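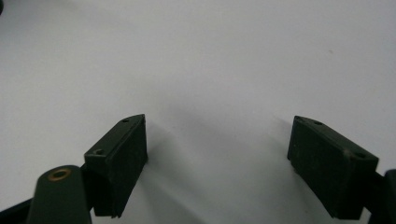 Figure 6. Hand-held gripper with both fingers open over a pale, matte surface.

4.2 Bowling workload and late-innings scoring

We used ball-by-ball records from two seasons of the Celano league, a 20-over club competition. After matches shortened by rain were removed, 3,324 overs remained. Each over was tagged with the bowler's rest since the previous match and the number of wickets in hand for the batting side.

Seam bowlers with fewer than six days of rest conceded more runs in the last four overs than those with longer breaks. The difference was small in the first 12 overs and did not hold for spin. Gritley were the exception, as they rotated their seamers through August and rarely used the same pair at the death.

Kahraman reported a similar pattern for Stoker, but his sample covered only 8 matches and did not separate wides from runs off the bat. We count the two separately in Section 4.3.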